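Stokthorpe practice shop -- progress report to the Lesska fund
September 2020

Hello again, and thank you for your patience with this one. I know you were hoping for it sooner, but I wanted to wait until the drinks shelves were filled so that I had something proper to tell you.

When I last wrote, in April, we had a bare room, a pile of flat-packed shelving from Kettunen and a floor that needed two more coats of paint. The floor is done (grey, hard-wearing, slightly shinier than I'd have liked) and the shelving is up. It went together more slowly than I'd planned. The first bay was built with the shelf boards at the wrong height and had to come down again, so the second one was much quicker! I've written the correct heights on a sheet of paper and taped it inside the stockroom door.

You asked me to keep you posted on how the money is being spent. The largest single cost was the shelving at 401 pounds, including delivery. The stock for the drinks section came to just under what we'd set aside, and I've put the receipts in with this report. We still have 300 pounds of your grant unspent, and I'd like to carry it forward to the next stage if that's all right with you. More on that further down.

The drinks section is the part I'm happiest with. The idea was always that people coming here to practise shop work should feel they'd walked into a real corner shop, and bottles do more for that than anything else we've bought. The cola takes up a lot of room, I admit, but it's what sells in every shop round here, and learning to fill a row neatly from front to back is a skill in itself. We use real full bottles as well -- empty ones topple over and don't teach you anything about lifting.

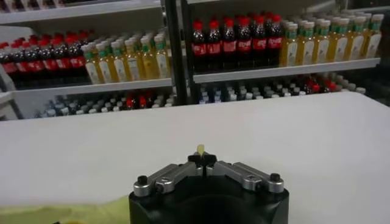 The drinks shelving behind the white table, with cola and tea in both bays.

The white table has turned into the most useful thing in the room. I'd put it down in the original plan as a packing table and not thought much more about it, but it gets used for sorting, pricing, bagging up and practising at the till. The plain top is easy to wipe and small things show up well against it. I did look at a proper shop counter with a lift-up flap, but they're dear and heavy and I don't think we'd gain much.

We've had sessions running since the painting was finished, in small groups, with each one lasting 90 minutes. That's a bit longer than we'd said in the application. An hour was too tight once you'd allowed for washing hands, a chat about what we were doing and putting everything back afterwards. Groups are up to 10 people on paper, though I've been keeping them smaller than that so there's space to move between the table and the shelves.

A few things haven't gone to plan. The Pladix price label holders are the wrong depth for our shelf edges and keep pinging off, so they've gone back in their box and I'm waiting to hear about an exchange. Until then the prices are on card. The lighting over the far bay is poor too, and reading dates on labels there in the late afternoon is hard work. I've had one quote for an extra strip light and it seemed steep, so I'm getting another.

For the next stage I'd like to set up a section of dry goods, meaning tins, packets, cereal and that sort of thing, and buy a second-hand basket stand. This is where the unspent money would come in. Dry goods keep for ages and can be used over and over, and they'd give us a good way into stock rotation, which the groups have been asking about. I'd also like to get a few more hand baskets, the ones we have are always in use.

Could you let me know whether you're content with the carry-forward, and whether you need a fresh budget sheet for it or just a note? I can do either. You'd be very welcome to come and see the room as well. Parking is easiest round the back, and the kettle is always on.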